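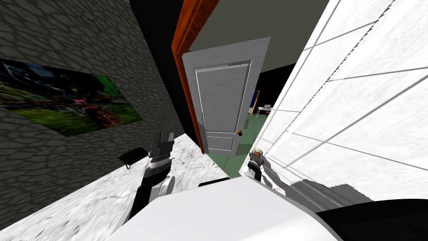 Braulio Magaña asked that the holding area be walked again before the May sittings, after the panic strip at Lernton Magistrates' Court failed its first test. His request and the results are set out in order of the route taken.

Lernton Court, custody and public entrance checklist
Start 7:15 a.m., finish 9:40 a.m.

1. Public entrance, search arch
Pass. Arch alarmed on all test pieces. Hand wand battery at 85 percent.

2. Knife and sharps deposit box
Pass with comment. Lock sound, log up to date. The key is still kept in the desk drawer. Move it to the key safe.

3. Cells 1 to 6, call buttons
Fail. Cell 2 button does not sound at the custody desk. The light works. Cell out of use until Plultelov has replaced the sounder.

4. Cells 1 to 6, ligature points
Pass. Vent cover in cell 4 has been refitted with the right screws since last time.

5. Panic strip, corridor to dock
Fail on first test, pass on second. Loose connector at the dock end. Lorkier to attend. Until then officers on that corridor carry a personal alarm.

6. Dock door and glass
Pass. Door closes and locks without being pushed. Small scratch on the glass, public side, no depth to it.

7. Van bay shutter
Pass with comment. Shutter stops on the safety edge as it should. The floor paint marking the walking line is worn through at the turn.

8. Interview rooms
Pass. Chairs and tables fixed. Agbeko phone unit in room 2 has a cracked handset, still usable, replacement ordered.

Comments
Magaña wants the panic strip tested daily at 8 a.m. until the connector is changed, with the result written in the custody log and initialed. He also asked whether defendants in private hearings could be brought up by the rear stairs. They can, but the handrail on the lower flight needs tightening first.

Items 3 and 5 to be rechecked before cell 2 goes back into use.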